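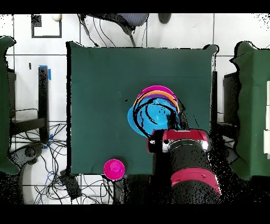
Last modified: May, Friday, 16:40 (M. Vlachopoulos)

Football Management and Scouting, second-year option
Handout 6: The loan system, or how to own a player without feeding him

Read before the seminar. Those who said last week that they had "skimmed" Handout 5 should know that I could tell.

1. What a loan is

A loan is a temporary transfer of registration. The parent club keeps the contract, the borrowing club gets the player, and the player gets a flat with someone else's curtains. Three separate things have to be settled, and students always run them together:

Registration: who he may play for.
Wages: who pays him, and in what share.
Obligations: what happens at the end (return, option to buy, compulsory purchase).

An option to buy is a right. A compulsory purchase is a sale wearing a false moustache. If you write in the exam that they are the same, you will lose the marks for the whole section and possibly my good opinion.

2. Why clubs lend

The brochure answer is development. A nineteen-year-old left back learns more from a wet away match in front of 300 people than from another season of tidy training games. This is often true. It is also what everybody says when the squad is too big and the wage bill is showing.

Other motives, in the order you will meet them at work: keeping up a player's price, getting an unhappy one out of the dressing room, bringing one back from injury somewhere with fewer cameras, and doing a favour for a chairman.

3. Case: the Avico loan

Use this for Question 2 on the seminar sheet. Avico lent Jahangir Samarakoon, midfielder, to Istard for a season. Istard paid 36 per cent of his wages and had an option to buy. There was a penalty clause: if he started fewer than 13 league matches, Istard's share went up to the full amount.

The manager, Sylvain Guillot, had not been told about the clause. He did not much like the player either. By the winter break Samarakoon had started four matches, and the finance office began sending Guillot what he later described to our group as "love letters". After the break he started nine in a row, two of them at right back, a position he had last played at school.

Work through the following:
Who gained from the clause as written?
Would you have counted starts, minutes or squad places? Each can be fiddled. Say how.
Should a manager know about such clauses before picking a team? Rallis (see reading) says no and Haruna says yes. Both are very sure.

4. Watching a loan player

The parent club ought to send someone. Many send an email. A decent loan report covers minutes played, position used, training attendance, and one honest paragraph on whether he is happy. Please do not write "good attitude". Every player in every report I have read has a good attitude, including one who was in prison at the time.

Reports for the coursework go on a single side. Zurker, the software in the lab, will offer to make you a radar chart. Decline.

5. Reading

Haruna, Halima: "Whose Player Is He?", course pack, first two chapters.
Rallis, Prodromos: "The Manager Need Not Know", course pack. Short and bad-tempered.
Kalogeropoulos lecture on wage sharing: recording on the course page. The sound improves after the first ten minutes.

Seminar groups A and B have swapped rooms again. Group C stays where it is.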